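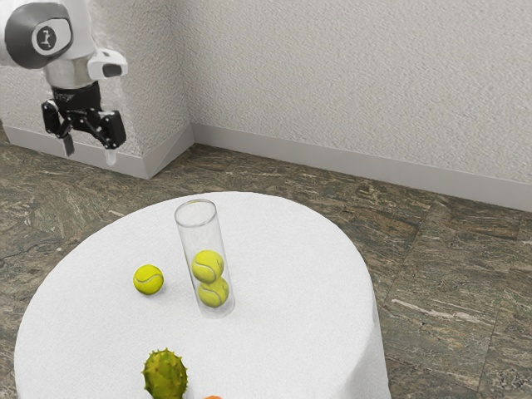
*Image: Mimirport*

Aisyah Nair bought her first lot of used tablecloths before she had anywhere to wash them. They came from a reception centre that was closing down, folded into garbage bags, and she drove them home in two trips.

"I had a top loader in the garage and a clothesline," she says. "I could do four cloths at a time if it wasn't raining. It rained for most of that winter."

Her business, Mallow, now hires out table linen for weddings, club dinners and funerals. It keeps over 300 cloths on the shelves, nearly all of them white. She tried colours early on and gave up on them. A burgundy cloth fades a little with each wash, and after a season no two of them match. White can be bleached, boiled and patched.

Most of what goes wrong in linen hire, she says, goes wrong before the cloth gets to the laundry. Customers want to help, so they scrape the plates, bundle the linen up damp and tie the bag. If it sits in a hot car over a weekend in February, it comes back with mildew.

"Red wine I can deal with. Candle wax I can deal with. Mildew is the one that ends a cloth. I ask people to hang everything over the backs of chairs until the morning and they look at me like I've asked them to iron it."

She sorts by stain on arrival. Beetroot, turmeric and lipstick go in separate tubs, and grease gets dish liquid rubbed in by hand before anything else touches it. She doesn't use hot water on egg or blood. Her soaking times are written on a piece of cardboard above the sink, with a good many crossings out.

The pressing is done by Yusri Liem, who came from a hotel laundry and has been with Mallow for three years. He works from the centre of a round cloth to the hem, turning it as he goes, and he likes the fabric slightly damp. Liem is not keen on starch.

"A bit for napkins, if they want them standing up," he says. "On a tablecloth it goes shiny where people put their elbows. And it cracks along the fold. You see the line all night."

To get around the fold lines, Mallow rolls its best round cloths onto cardboard tubes begged from a carpet shop. The tubes take up a lot of room in the van, and Nair says she only sends cloths out that way for jobs close to home. Everything else goes folded, and Liem takes a hand steamer along if the customer has paid for setting up.

Sizes cause more phone calls than stains do. People measure across the table and forget the drop. Nair asks them to measure from the edge down to where they want the cloth to finish, double it, and add that to the width of the top. For a sit-down dinner she suggests stopping a little above the floor, where chair legs and heels won't catch it.

The business has two vans now, and in July, when weddings are few, she and Liem go through the shelves and mend. Small holes near the hem are darned. A cloth with a hole in the middle is cut down for a smaller table, then later for napkins, and the last of it goes into the rag bin for cleaning the presses.

She still has one cloth from the first lot. It has been cut down twice and lives on the table in the lunch room, with a tea stain she hasn't got around to soaking.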